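Shared Kitchens, Shared Habits: A Conversation with Ilari Salminen

Residential Services Newsletter
November 19, 2023

The Nedeljković residence has 4 floors and one kitchen on each of them. Responsibility for the equipment in those kitchens rests with Ilari Salminen, who joined Residential Services in May as kitchen facilities coordinator. He met with the newsletter in the second-floor kitchen to discuss what residents may expect from the appliances and what the office asks of them in return.

Mr. Salminen began with the microwave oven, the appliance that appears most often in his correspondence. "Almost every message I receive about a microwave concerns one of two things," he said. "Either the plate does not turn, or there is a smell. Both are usually matters of cleaning, and a resident can take care of them in a few minutes."

In the first case, he advises residents to open the door fully and look at how the glass plate is seated. The plate rests on a coupler at the center of the oven floor. If it has been put back slightly off center after washing, it may rock, scrape or remain still. "People assume the motor has failed," Mr. Salminen said. "I ask them to lift the plate out, wipe underneath it and set it down again. I would estimate that this settles the matter in about four cases out of five. The remaining ones I look at myself."

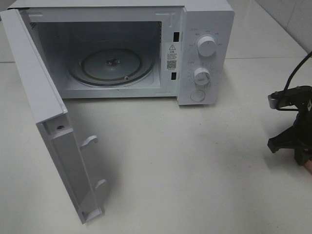
A countertop microwave oven with the door open and the glass plate in position.

The openings beside the cavity, which receive the latch hooks of the door, call for more restraint. Mr. Salminen asks that residents wipe the surface around them with a cloth that has been wrung out well and that they put nothing into the openings themselves. The same applies to the vent slots on the inner wall. Sprays should be applied to the cloth and never directly into the oven.

"The warning label stays where it is," he added. "Each year one or two residents with very high standards try to remove a label because it looks untidy to them. I admire the effort, but the label is part of the appliance."

Asked why the office prefers ovens with rotary knobs, Mr. Salminen said that the choice reflects the way the kitchens are used. Residents stay for different periods, arrive with different languages and often wish only to warm a bowl of soup. "A knob requires very little instruction. A new resident turns one and then the other, and the food is warm. With the earlier ovens we had a sheet of directions taped to the wall, and the sheet was always missing."

The conversation then turned to the matter of odors. Mr. Salminen recommends a bowl of water with a slice of lemon, heated until steam has formed and left to stand with the door closed. The bowl should be removed with care, as the water may be very hot. The interior is then wiped from the top down, and the plate is washed separately in the sink. He discourages the use of scouring pads, which leave fine scratches on the walls where grease will later collect.

He was also direct on the subject of covers. "Please cover your food. A vented lid or a plain paper towel is sufficient. If everyone on the floor did this, I would have very little to write about."

Mr. Salminen was asked whether the office intends to introduce a cleaning rota. He replied that the question had been raised at the last residents' meeting and that opinion was divided. For the present, each resident is expected to leave the oven ready for the next person. The supply cupboard in each kitchen is restocked on the first working day of the month.

Residents who notice a damaged door, a cracked plate or any sparking should stop using the oven, unplug it if this can be done safely and notify the Residential Services desk. Replacement plates are issued by the office and should not be borrowed from another floor, as the sizes differ.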